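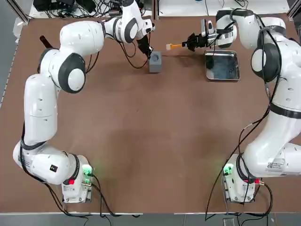 By the Standholm desk | 16 February 2025

I moved to Fraser for the quiet and ended up obsessed with pie crust. Our bakery closed in April, so I figured I'd learn (how hard could it be?). Well! My first 2 pies could've patched the driveway.

What got me going again was my grandmother's recipe box, all lard and guesswork.
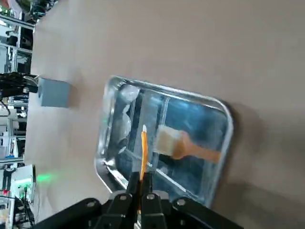
Her crust wants cold fat, cold hands and a hot oven, and she never wrote down a temperature. I chill everything overnight now, even the flour. The egg wash goes on last, and a pastry brush with cream bristles and an orange handle, like the one in the tray, is all you need for it. Go easy at the edges or they'll glue themselves to the pan. Mine still leak a little, mostly the cherry ones.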